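# Robots That Tidy Up the Music Room

Have you ever borrowed something from a school closet – a ball, a drum, a box of paints – and wondered who puts it all back? At Otska, a company that lends music gear to schools and youth bands, putting things back is a giant job. The shelves hold 2835 items. There are microphones, stands, cables, shakers and plenty of metronomes (a metronome is a ticking gadget that helps you keep a steady beat).

Zerrin Özkan has worked at the sorting tables for 15 years. She can tell you which clip goes with which stand without even looking it up! For most of those years, every single thing that came back passed through a person's hands. Now two robot arms share the work at one of the tables.
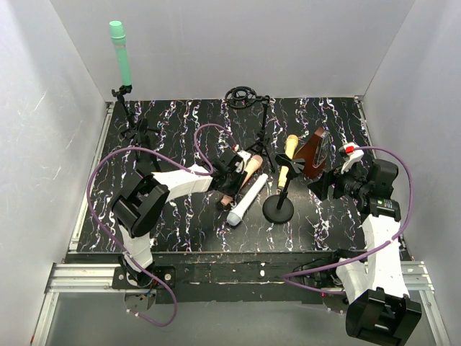 *Two robot arms at the sorting table, with microphones, stands and a wooden metronome.*

## What does a robot arm do all day?

A robot arm is a bit like your own arm. It has joints that bend, like your shoulder, elbow and wrist. At the end it has a **gripper**, and that's the part that does the grabbing. Small motors move the joints, and cables carry power and messages to them.

The people at Otska call their pair of arms Rinska. Rinska's job is to pick up gear and put it where it belongs. Easy, right? Try this: close your eyes, put on thick mittens and set a marker upright in a cup. You'll soon see how much your eyes and fingertips do for you without being asked.

Microphones are tricky in their own way. The head is rounded, the handle is long and thin, and the whole thing likes to roll. A clip has to be lined up just so. And every stand is a little different – some have three legs, some have a heavy round foot.
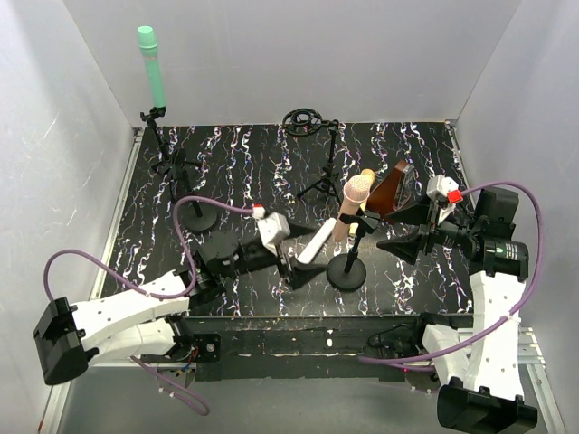
So how does a robot learn all that? It practices, and people help. Before Rinska started on real returns, the team gave it 400 practice rounds. Zerrin moved things to new spots between rounds, turned them sideways and swapped one color for another. If you only ever practice with the microphone in the same place, you get very good at exactly one place!

Two arms can also do something one arm can't. They can pass things to each other. One gripper holds on while the other gets into position with its fingers open. Then the second one closes, and the first one lets go. You do this all the time when you move a spoon from your left hand to your right. For a robot, the timing takes a lot of work, and letting go too early means a drop. 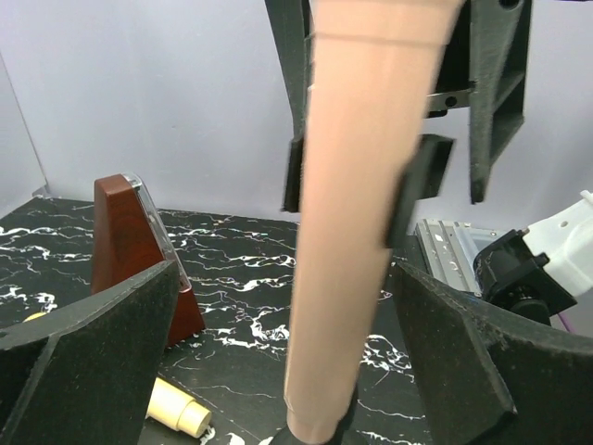
## What changed for the people?

Zerrin used to spend most of her day bending, reaching and sorting. Her wrists were sore by the afternoon. These days she sorts for part of the morning and then moves over to the repair bench, where she fixes the gear that comes back with wobbly screws or bent clips. She loves it there. "I get to find out why something broke," she says.

Some parts were hard, too. The first December with Rinska was slow, and boxes piled up by the door. One of Zerrin's coworkers worried that the robots would take over his job completely. The team talked about it a lot. He learned to plan the practice rounds, and now he decides what Rinska should try next.

There are still jobs the arms don't get. People listen to each microphone to hear if it crackles. People wind the old metronomes, and there is one from 1922 that only Zerrin is allowed to touch. People also answer the phone when a band teacher calls in a panic the day before a concert.

## Try it yourself

Grab a friend and a cardboard tube. Each of you may use only your thumb and one finger. Pass the tube back and forth without talking. Who lets go first, and how do you know when it's time? Now write down every step so that a robot could follow it. You'll need more steps than you think!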